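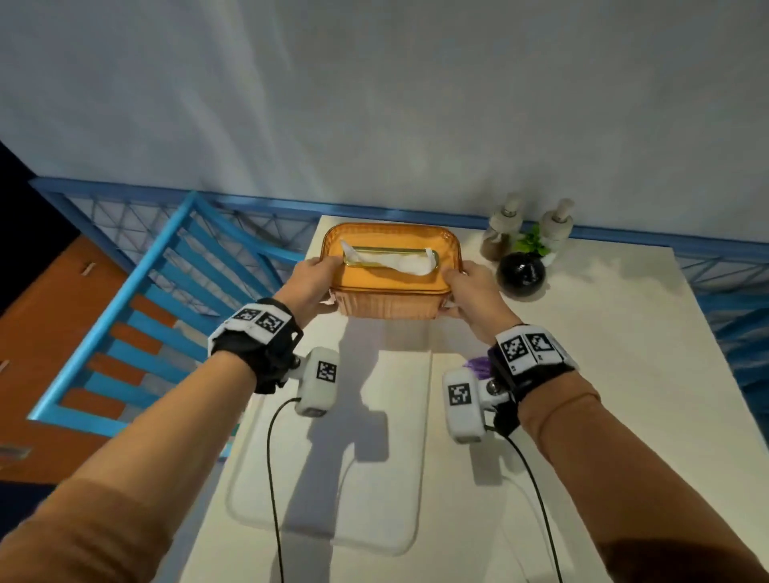 Photography courtesy of Mumus

The tray has long been treated as a minor household article, bought without much thought and stored on its side beside the refrigerator. Interest in it has returned as more households eat, work and wash up in the same room. Mofokeng, the home goods house, devoted its June program to the small table and what is kept on it, with tissue boxes, pump bottles and trays receiving equal attention.

The reasoning is practical. A table that must be cleared several times a day benefits from having its contents gathered on one surface that can be lifted away. Dostik, which supplies storage pieces to rental apartments, reports that 93 of the 109 households in its most recent survey kept a tray in daily use. Most kept it in the kitchen, and 20 kept a second one near the front door.

Color is a matter of preference. A white tray recedes on a pale tabletop and leaves the emphasis to one stronger piece, such as a ribbed box in amber plastic. Raised edges deserve closer study, as a shallow rim is easier to wipe and a higher one is easier to grip.

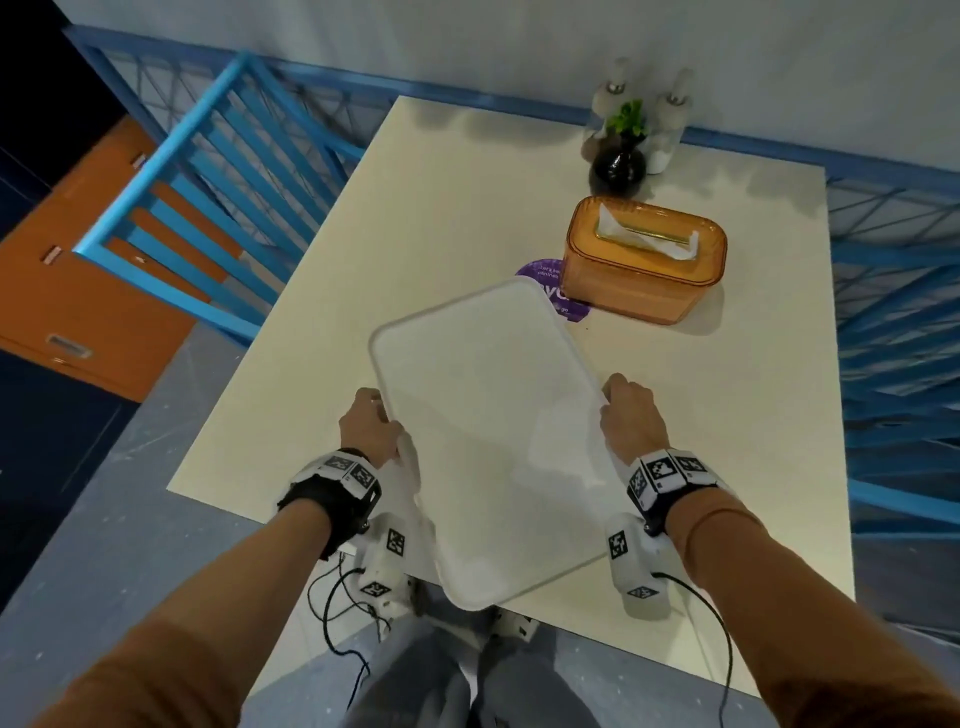 Nunlow takes a different view, maintaining that a tray only moves clutter from one place to another and that most tables would be better served by a drawer. Its own catalog of 3000 articles lists very few trays.

The objection has merit where space allows. In a studio apartment with a single table, however, a drawer is seldom available, and the tray remains the simplest means of keeping the surface free for meals.

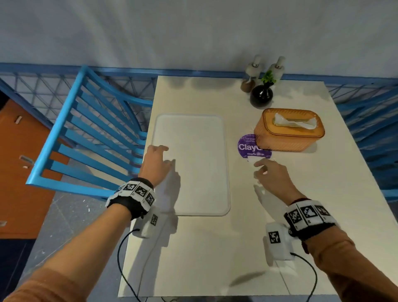
White tray and amber tissue box on a white table.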